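Section 4. Setting up the stage monitor for a solo singer

Read this section before you connect the Vudura mixer to the Grilberg monitor speaker. The whole set-up must be done with the power off.

1. Put the monitor on the floor in front of the singer, with the angled side toward the face.

2. Turn the MASTER and MONITOR knobs fully to the left.

3. Connect the vocal microphone to channel 1 and the acoustic guitar to channel 2. For a guitar with passive pickup, use the Bolger DI box.

4. Run the long cable from MONITOR OUT to the speaker input. Tape the cable where people walk.

CAUTION: Never use a guitar cable between a powered amplifier and a passive speaker. The cable can overheat.

5. Switch on the mixer first, then the monitor. At the end of the concert do it in the opposite order.

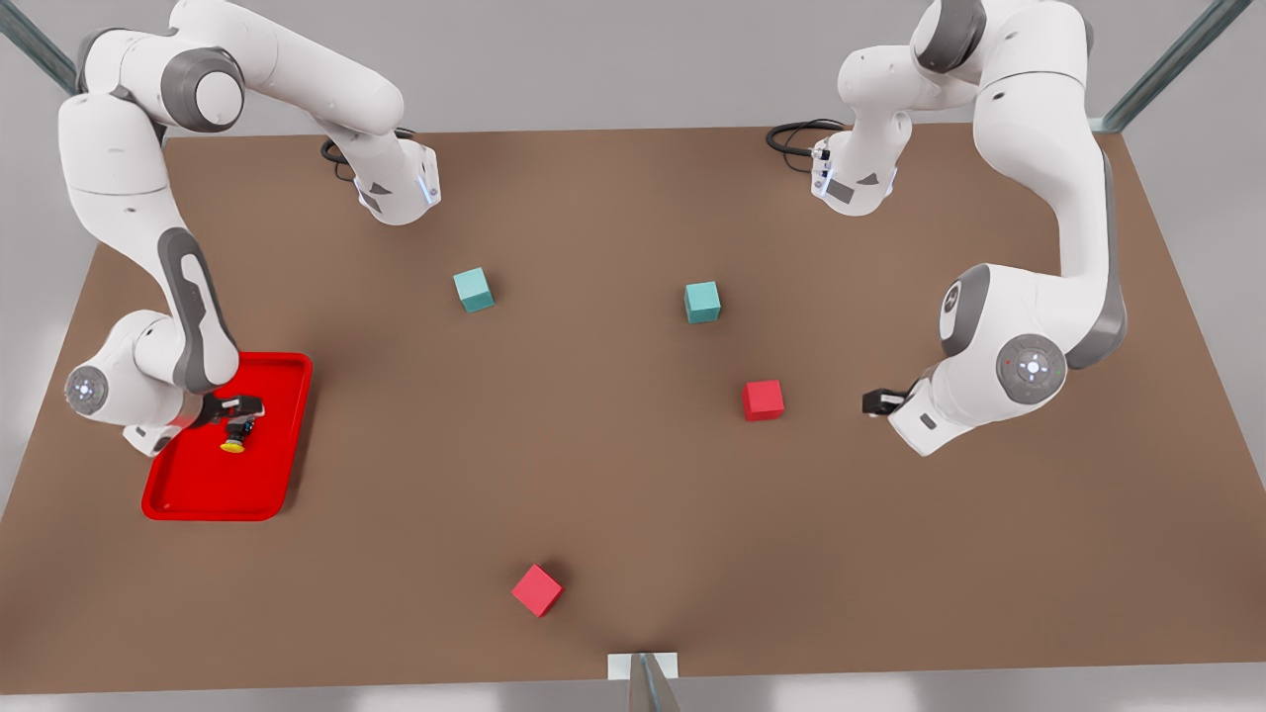

6. Ask the singer to sing at full concert volume, and raise the channel 1 gain until the red light flickers. Then turn it back a little.

7. Press the low cut button on channel 1. It removes rumble below 100 Hz, and the colour of the voice stays natural.

8. Raise the MONITOR knob slowly. If you hear ringing, stop and lower the 2,000 Hz slider by one mark, then try again.

Note: In a theatre with 300 seats or more, the sound changes when the audience comes in. Please check the monitor level again during the first song.

9. Save the settings with the STORE button. The display shows the memory number.

If the display shows error 318, the memory is full. Delete one old setting and repeat step 9.

Text revised by Lacey Sowerby, 20 July 2018. For the Odato wireless microphone, see Section 5.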